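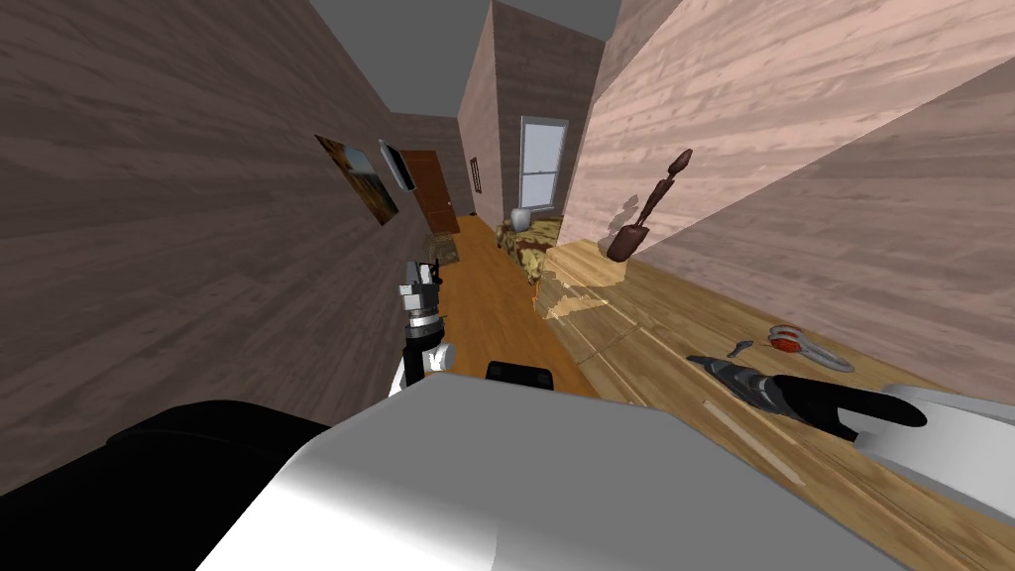

Hallway table set, head view, simulator. Right gripper next to the grey tool, scissors further up.

Tilted head view in sim demos: keep it or throw it out?

utudach_lab
May 23, 2022

Hello all. I am gathering teleoperated examples in simulation for a pick-up policy (two arms, table with small objects, task is "take the grey tool"). So far I have 236 episodes. In 55 of them the head view leans strongly to one side, like in the picture I put on top. The walls go diagonal and the door and window lean to the right. The arms are fine and the joint values are recorded correctly.

My question is whether I should delete these 55 or train with them. My colleague says delete. I am not sure, it was many evenings of work.

2 shares

pemberg77
Delete. Your real robot will never see the room at this angle, so why should the policy spend its capacity on it? Collect 55 new ones, it is two evenings if your operator is any good.

knotty_plank
I disagree with pemberg77. Real heads lean also. Ours came back from a demonstration in March with a bent neck bracket and the policy stopped working completely, although to my eye the difference was small. After that we added tilt on purpose, up to 1000 episodes with random camera roll, and the behaviour was much calmer.

pemberg77
A bent bracket is a few degrees. Look at that hallway again. You are talking about a different thing.

knotty_plank
Yes, it is a lot of tilt, I agree on that. I would still keep some.

vlad_sim
Question to the first poster: is the camera pose saved for each step? If it is saved, you can render the same episodes again with a straight camera and you lose nothing. We do this in Sikmont all the time, we replay the states and only change the view. For 312 episodes it took one night on one card.

utudach_lab
Camera pose is saved, yes. I did not think about rendering again! The object poses are saved too, but I must check the scissors and the small utensil near the tool. In the first version of my logger only the target object was written.

vlad_sim
Then check this first. If the scissors are in another place at replay, the finger path can go through them and the example teaches something wrong.

grey_ceiling
A small thing, but nobody has mentioned the textures. You have wood grain on the table, on the floor and on both walls, and on the right wall it is very large and swirly. I would be more worried about this than about the angle. The policy can learn that "wood" is everywhere and then a plain white wall in the real lab will confuse it. Do you randomize the materials?

utudach_lab
Only the light and the objects. The walls came with the room and I left them.

grey_ceiling
Change them when you render again, it is the same night of work.

pemberg77
OK, rendering again is better than deleting, I take that part back. But please keep the tilted versions in a separate folder and train once with and once without them. Otherwise you will be arguing about it next year like we do here.

utudach_lab
I will do so. Logger first, then straight camera with new walls, then the two trainings. I will write the results in this thread when I have them.

11 comments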